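4.3 Comparing finger sets on the hand-held gripper

Use this procedure when you want to compare two or more sets of fingers on the Olton hand-held tool before choosing one for a longer run. It assumes that the tool has been assembled as in section 3 and that the wrist camera is already giving a picture on the controller screen. If the picture is upside down, go back to 3.6.

The procedure was written for the Softić controller, software build 743 or later. On build 633 the Trial menu is missing and the opening width has to be read from the Status page.

You will need:

The tool, with its camera fitted
The finger sets to be compared, each with its own screws
A hex key to fit the finger screws
A soft cloth
A table with a clear stretch in front of the operator
The trial sheet (Appendix C)

CAUTION: Switch off the gripper drive before putting your own fingers anywhere near the jaws. The trigger lock does not cut power to the drive.

Fitting a set

1. Switch off the drive and wait for the status light to go out.

2. Undo the screws on the fitted fingers and lift the fingers away. Keep left and right together in their bag.

3. Wipe the seats on both brackets. Printed fingers leave a fine dust, and a finger seated on dust will sit at a slight angle.

4. Place the new left finger on its bracket and start both screws by hand. Do the same on the right.

5. Tighten the screws a little at a time, going back and forth between them. Stop when the finger no longer moves. Do not use a power driver.

Note: If a screw turns freely without biting, the threaded insert has probably pulled out. Stop and replace the bracket. Gluing the insert back in is not a lasting repair.

6. Switch on the drive. Squeeze the trigger slowly until the fingers meet, then let go. The inner faces should meet along their whole length. If they touch only at the tips, loosen the screws, press the faces together and tighten again.

Setting the open position

7. Hold the tool over the table at working height, pointing away from you, with nothing between the fingers.

8. Release the trigger fully and look at the controller screen. Both fingers must be in view.

9. On the controller, choose Trial, then Open position, then Store. Code 2033 means that the tool moved during the reading. Steady your forearm and store again.

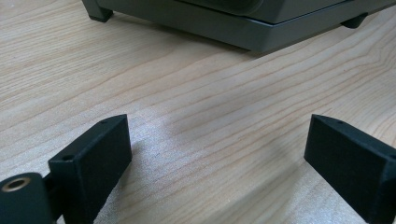 10. Close and open the fingers a few times and check that the stored value comes back each time. If it drifts, look for a cable rubbing against the bracket before changing any settings.

Running the trial

11. Choose one object and use it for every finger set. Mark its starting place with tape.

12. Make 15 picks with the first set. Approach from the same side each time and at an even speed.

13. Write down each pick as held, slipped or missed. A pick that needed a second squeeze goes down as slipped.

14. Change to the next set and repeat from step 1. The open position must be stored again for each set, even where two sets look the same.

Note: Valbona Mladenović and Benjamín Ojeda both ran this trial in May and got different results with the same fingers. They had been holding the tool at different heights. Fill in the height box on the sheet before you begin, and have one person do all the picks if you can.

Reading the results

Compare the slipped column first. Missed picks usually come from the approach and say little about the fingers. If two sets are level, prefer the one that hides less of the object on the camera view.

Send completed sheets to Dušan Tomić with the finger set number written at the top. Sheets without a stored open position cannot be used.

Section last changed 07/07/2024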